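About Us

Hi, I'm Shanthi Sheikh, and I run Handitz. We're a small robotics outfit in Prirkeck, and what we care about is robots that pick things up in regular rooms. Bedrooms, hallways, that awkward corner next to the nightstand. We work on one method, we've been at it a good while, and I could talk about it all day (ask my sister).

A bedside corner, from the head camera and from the wrist:
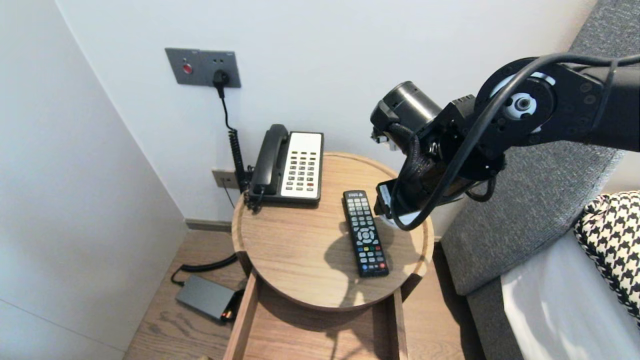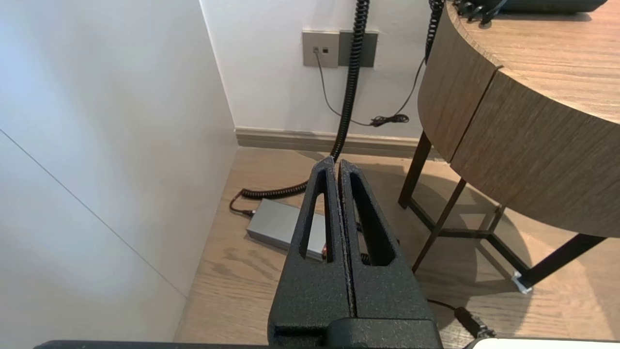
So, the method. We call it Pudwood, after the street where I rented my first workshop. The idea is pretty simple to say and was a pain to get working. A robot with a camera up high gets a nice overview of a table, but its own arm keeps getting in the way right when things matter. A camera down at the wrist sees the last few inches really well and has very little idea where it is in the room. Most people feed both views in all the time and let the learning sort it out. We tried that too! For a long stretch it was all we did.

What Pudwood does is let the robot decide, moment by moment, how much to trust each camera. Early in a reach it leans on the head view. As the fingers get close it shifts over to the wrist. If the wrist view fills up with something it can't make sense of – a blank wall, a mess of cords, the side of a table – it's allowed to shift back and have another look from up top before it commits. That "shift back" part is the bit we're proudest of, and it came out of a very long afternoon of watching an arm hunt for the edge of a nightstand.

We teach it by demonstration. One of us steers the arm through a task, both cameras record, and the robot learns from those runs. For our main result so far we used 156 demonstrations of small bedside jobs, all steered by people on our team. Two of them had a bad clock on one camera, so the two views didn't line up, and we threw those out and trained on 154. With the switching turned on, the arm made far fewer of those wild late corrections where it swings wide at the last second. With it turned off, same data, same arm, the swings came right back. I did a little dance.

Now for what it doesn't do. Glossy things still confuse it. Dangling cords are hard, because they look so different from one angle to the other, and we don't have a great answer for that yet. It's also slower than I'd like, since it stops to think whenever it changes its mind about a camera. And everything I just told you is from rooms we set up ourselves. We haven't tried it in a stranger's house, so please don't write to ask if it can tidy yours (several of you have, and I love you for it).

There are six of us. Nearly everybody does a bit of everything, so you may get a software person on the phone when you wanted hardware, and they'll still do their best. We share a building with Samarakoon, a machine shop that makes our brackets and puts up with our drawings, which are not always drawn to any known scale.

I started Handitz after years of working on big factory arms behind fences. Good work, nice people, but every object was always exactly where it was supposed to be, and I got itchy. My grandmother's place was nothing like that. I wanted to build for her kind of room.

We put out our notes as we go, including the runs that went badly, and the next batch should be up in September. If you're a student and want to steer an arm for a few hours, write to us. Mornings are best – before ten the coffee is still good.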